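Suture Material Storage and Handling: Frequently Asked Questions
Fesero Supply, Technical Support

The answers on this page apply to the Hutano range of absorbable and nonabsorbable sutures. For product codes, see the catalog. For clinical questions, refer to your facility's own protocols.

What are the storage conditions for unopened boxes?

Store at room temperature, away from direct heat and moisture. Do not refrigerate or freeze. Boxes should stay closed until the foil packs are needed. Absorbable material is more sensitive to humidity than nonabsorbable material, and the inner foil is the only moisture barrier. A box that has been stored next to an autoclave or under a sink should be set aside and the lot number reported to us.

Can I use a pack after the expiration date?

No. The date printed on the foil covers both sterility and tensile strength. Expired packs may be kept for bench practice if they are clearly marked and stored in a separate room from clinical stock.

What is the difference between the USP size and the metric size?

The USP size is a code. Higher numbers before the zero mean finer thread, so 4-0 is finer than 2-0. The metric size gives the diameter in tenths of a millimeter. Both are printed on the label. The two scales do not convert by a fixed factor, and the matching values differ between collagen and synthetic material. Use the table in the product sheet.

Should I choose braided or monofilament for training?

Either can be used. Braided thread is easier to tie and holds a knot with fewer throws. Monofilament has more memory and slides through the pad with less drag, but knots slip if they are not seated flat. Most of our teaching customers order braided first and add monofilament later in the course.

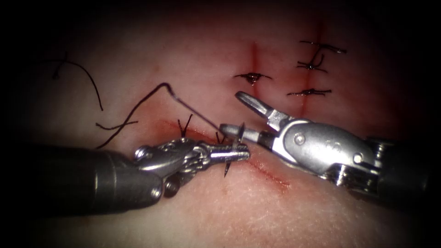 Practice pad with two vertical incisions closed in black suture.

How many times can a practice pad be used?

This depends on the pad and the needle. The Nistotix pad is rated for 100 passes per incision when used with a size-matched cutting needle. Once the edges tear under normal tension, the incision should be retired. Pads should be wiped with mild soap and water and dried flat. Do not use alcohol or acetone, which harden the surface layer.

Why does my thread fray near the needle?

The usual cause is gripping the thread with the needle holder. Handle the strand by the free end and hold the needle one-third to one-half of the way from the swage to the tip. Worn jaw inserts will also cut fibers. If fraying appears in several packs from one lot, stop using the lot and send us six unopened packs for testing.

How do I remove the curl from monofilament?

Draw the strand gently between two gloved fingers before the first pass. Do not jerk it or pull on the swage. The Essien dispenser card winds the thread in a wider loop and leaves less curl than the older folder.

How should used needles be discarded?

In a rigid sharps container, including needles used only on practice pads. Do not return loose needles to the foil.

How are lot complaints handled?

Send the product code, lot number and a short description of the fault to Technical Support and quote form 926. Valdis Rebane handles material faults. Oldřich Lukáč handles labeling and packaging. Keep the opened foil until the complaint is closed.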